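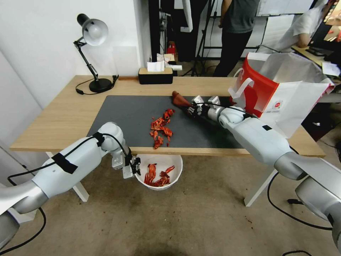
L'atelier partagé Sariser occupe le premier étage d'un ancien dépôt de mercerie, et le montage que je venais voir y est en cours depuis le mois de mars. Il s'agit d'un poste à deux bras destiné au tri de petites denrées sèches, construit hors budget de laboratoire par les membres de l'atelier, sur leurs heures libres. Le cahier des charges tient sur une page : prendre un objet léger, irrégulier et cassant sur un plan de travail, le déposer dans un récipient, recommencer sans intervention. Le piment rouge séché a été retenu comme matière d'essai. Les morceaux étalés sur le tapis gris foncé du bureau donnent une idée de la difficulté : cosses brisées, fragments de tailles inégales, aucune face franche pour la prise. Le bol blanc de dépose est au sol, devant le bord avant du bureau, ce qui oblige le bras gauche à travailler plus bas que le plateau.

Je suis arrivé à 10 heures. La visite se fait sans inscription, mais il faut sonner deux fois, la première sonnerie étant couverte par le compresseur du voisin. Le montage est installé dans la salle du fond, qui sert aussi de bureau, et le travail des autres postes continue pendant les essais.

Les bras

Les deux bras viennent de chez Vorance. Ils ont été achetés d'occasion, sans contrôleur, à un établissement qui renouvelait son matériel. L'atelier a récupéré les articulations et la structure, puis refait la commande autour d'un ordinateur de bureau ordinaire. Le bus de communication a demandé trois semaines de travail, principalement pour une question de terminaison de ligne : les trames passaient au repos et se perdaient dès que les moteurs appelaient du courant. Une résistance déplacée et une masse reprise au bon endroit ont réglé le problème.

Le câblage des pinces passe à l'extérieur. Sur le bras gauche, le câble noir suit le dessus du segment et tient par deux bandes d'adhésif noir, avant de redescendre vers le sol en formant une boucle. La solution est provisoire, et le restera probablement. Des colliers rigides avaient été essayés au départ ; ils cisaillaient la gaine en fin de course du poignet. L'adhésif laisse un peu de glissement et se remplace en une minute. La longueur de la boucle a été fixée par tâtonnement, en amenant le bras à ses positions extrêmes, moteurs coupés.

Les pinces

C'est la partie la plus aboutie du projet. Le mécanisme est à doigts parallèles, entraîné par un petit servomoteur Nygård. Les premières pièces imprimées fléchissaient à la fermeture et les doigts s'ouvraient en V, de sorte que l'objet partait vers l'avant. La nervure a été épaissie, puis l'orientation d'impression modifiée pour que les couches ne travaillent plus en arrachement. Le défaut a disparu à la deuxième modification.

Les deux pinces ne sont pas identiques. Celle de gauche se termine par des extrémités noires, celle de droite garde des doigts blancs. L'atelier compare ainsi deux états de surface sur un même poste. L'écart est faible sur les objets massifs. Il devient net sur les fragments minces, où la moindre irrégularité du contact suffit à faire pivoter la pièce. Pour les objets coniques, la consigne est de saisir au plus large et de laisser la pointe libre ; une prise trop avancée fait glisser l'objet vers l'arrière des doigts.

Le réglage de l'effort se fait par limitation du courant moteur. Il n'y a pas de capteur de force. Une valeur trop haute écrase la cosse, une valeur trop basse la perd pendant le transfert, et la plage utile est étroite. Elle varie en outre avec l'humidité de la salle, ce qui a conduit à conserver les piments dans une boîte fermée entre deux séries.

Les essais

Une série comprend 94 prises. Ce nombre n'a pas de justification statistique, il correspond au contenu du premier sachet. Le meilleur résultat noté au cahier est de 70 déposes correctes, obtenu avec la lampe de bureau toujours à la même place. L'éclairage compte beaucoup : l'ombre portée des bras modifie la teinte des cosses, et la segmentation confond alors un fragment foncé avec le tapis. Un tapis clair a été essayé. Il améliore la détection mais renvoie des reflets, et l'atelier est revenu au gris.

Les échecs sont classés en trois catégories : objet non vu, objet vu et mal saisi, objet saisi puis perdu. La deuxième est de loin la plus fournie. La troisième a fortement reculé depuis que la vitesse de descente vers le bol a été réduite, au prix d'un cycle plus long. Une prise complète demande plus de 10 secondes. Le chiffre est élevé pour une opération qu'une main fait sans y penser, mais la cadence ne figure pas parmi les objectifs de cette année.

Le logiciel

Le séquenceur a été écrit sur place. La supervision utilise Soniteo, un petit outil interne qui enregistre les positions articulaires, les consignes et les arrêts – sans interface graphique pour l'instant. Les journaux se relisent dans un tableur. J'ai pu en parcourir un : les décalages entre consigne et position réelle se concentrent sur l'articulation du coude, ce que l'atelier attribue à un jeu mécanique présent dès l'achat. Une correction par table est prévue avant tout démontage.

Remarques pratiques

L'accès se fait par l'escalier de la cour. Prévoir une heure et demie si l'on souhaite voir une série entière. Les plans des pinces sont consultables sur place et peuvent être copiés sur clé ; la nomenclature des vis est incomplète, il manque les longueurs pour la platine du poignet. La prochaine étape annoncée est le relèvement du bol sur un support réglable, afin de supprimer la descente sous le plateau et de récupérer un peu de temps de cycle.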